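Plevport clinic network to test remote patient monitoring over private 5G, but the numbers are thin

5 March 2026

Plevport's public clinic network says it will put 200 home monitoring kits into the hands of heart patients this spring, with readings sent over a private 5G link to a control room in Zernville. The supplier is Morumex, which already runs a smaller wireless service for the port. The clinics call the project a step toward "hospital care in the living room." That is a large claim for a blood pressure cuff, a wrist sensor and a tablet.

According to the announcement, the sensor will check a patient's pulse and oxygen level and raise an alert if either one drops out of range. A nurse in Zernville then opens a video call. If the patient doesn't answer, the system passes the home address to the ambulance service. Morumex says the alert will reach the control room in less time than it takes to dial a phone. It gave no figure for how long a nurse will take to pick it up.

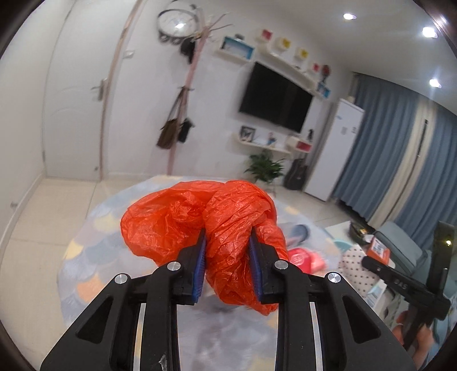 The trial's weak spot may be the homes themselves. Plevport's older districts have thick walls and patchy coverage, and the clinics admit that many of the kits will fall back on ordinary home internet when the 5G signal fades. Patients without a home connection will be given a plug-in router, but they have to find a spot for it and keep it powered. Anyone who has visited a relative after a hospital stay knows how that goes. The corner with the best signal is already taken by something ordinary, a knotted-up red-orange plastic bag, say, and the router ends up behind a door. The setup guide allows for one home visit by a technician. After that, support is by phone.

An earlier test by the same network offers some guidance, though less than the clinics suggest. Last November it handed out an early version of the kit to 188 patients and later reported that they were "highly satisfied." The summary released to the public does not say how many of them were still wearing the sensor at the end, how many alerts were false, or whether anyone spent fewer nights in the hospital. Asked for the full results, the network said they were being prepared for release. It gave no date. 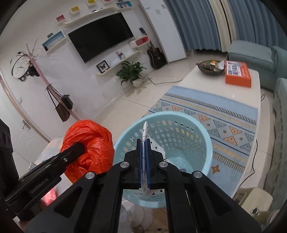
Remote monitoring depends on kit being set up and used at home.

Then there is the question of what 5G adds. A pulse reading is a tiny amount of data, and older networks have been carrying that sort of thing for years. Video needs more room, but a plain 4G connection handles a call with a nurse well enough. Morumex argues that its private link will stay open when public networks are crowded, for example during a match or a storm. That could matter — if the patient is inside the area the link covers, and for now that area stops short of the hill districts.

The Xue data platform, which will store the readings, raises a separate issue. The clinics say records will be kept for 2 years and will not be sold. The consent form, however, lets Morumex use readings with names removed to "improve services," a phrase the form does not define.

If the trial goes well, the network wants to expand to more than 2000 patients. It has not said what "well" would mean. No target for fewer hospital stays or faster ambulance calls appears in the plan, and the cost per patient has been left out as well. Sign-up opens at the main Plevport clinic later this month.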